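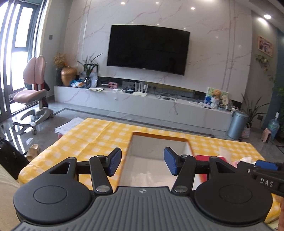 Can a machine tidy your living room yet?

By Griet Dewulf

My sister asked me over the holidays when she could finally stop picking up after everybody, and since I write this newsletter and she does not, I was supposed to know. I mumbled something about a few more years and passed the potatoes. But the question stayed with me through the rest of December and well into the new year, so for this issue I went and put it to people who spend their working days on it.

The first was Margarida Matos, who runs the home tasks group at Clikasum. They have been at it long enough to have lost their taste for big demonstrations, which I found very refreshing. Her list of what she wants a robot to do reads like the note you leave on the fridge for a teenager: take the tissue out of the box, put the box away, clear the low table, put the slippers by the door. She wants all of it done in ordinary homes, with the snacks still piled on the TV cabinet and the cables behind the router in whatever knot they happen to be in.

The crumpled tissue is a good place to start (and I promise I didn't expect to spend this much of my winter thinking about tissues!). You or I would reach in without looking. A gripper with two fingers has to come down between the sides of the box, close on something that weighs next to nothing, and come back up without dragging the box along with it. A crumpled tissue has no proper shape, so there is no one right spot to take hold of. And if the inside of the box is white and the tissue is white too, the camera has a poor time telling where one stops and the other begins. Margarida told me that white on white still spoils more of their attempts than anything else on the table.

So how do you teach it? The way her group does it is for a person to hold a gripper by hand and do the chore, over and over, with a camera riding along to record what the fingers did and what they were looking at. The robot learns from the recordings later. It is slow work, but a person can carry a hand-held gripper into any living room, and you can't say that about a robot on a heavy base. For the small pick-up jobs they collected 600 recordings before they were willing to train on them, and Margarida would have liked more.

And the results? In her latest round the robot was given 27 tries at lifting a tissue out of an open box, and it managed 20. I thought that sounded wonderful. Margarida made a face – she pointed out that a person who dropped that many would be sent to see a doctor. The misses were mostly of two kinds. Either the fingers closed a little too high and came up with nothing, or they went too deep and pinched the bottom of the box along with the tissue.

Tablecloths came up as well. Everyone I spoke to had a story about tablecloths. A bare table stays where it is, but a cloth slides and bunches and comes up between the fingers when you were after something flat, like a sheet of paper. A checkered one at least gives the camera some lines to go by, or so I was told, though Margarida's colleague Cristóvão Vilela thinks the squares confuse the software every bit as often as they help. They have been arguing about it since last spring and I was not able to settle it for them.

On the shop floor the picture is sunnier, up to a point. Tarmo Pärn looks after packing at Jistska, where they send out small household goods, and he has had one arm folding and filling cartons for nearly a year. He likes it. It does the same carton all day without a sore back. But the moment an order calls for tissue paper tucked around something fragile, it goes over to the table where the people are. He has seen the newer soft-fingered grippers and would try one tomorrow if the price came down.

Madalena Sampaio at Dirkance was the most cautious of the lot. She tests household machines before they go anywhere near a buyer, and her complaint is that a chore never comes by itself. Clearing a table means knowing that the papers on the corner are somebody's and should stay, and that the tissue is trash and should go in the can. Lifting things is one skill and knowing what to leave alone is another, and she has yet to test a machine she would trust with her own mail.

I called my sister back with all this. She listened very patiently and then asked whether it could do the slippers, at least. I've passed that along to Margarida, who says slippers are on the list for the summer, one at a time to begin with.

If you have a chore you would like me to ask about, do write in. I read everything, even if it takes me a while to answer.

This site uses cookies to remember your preferences. By continuing to read, you agree to our cookie policy.

Recent items
Patrício learns to load the top rack
Why towels are harder than plates
Letters: 301 of you on the worst job in the house
A visit to the Jistska packing tables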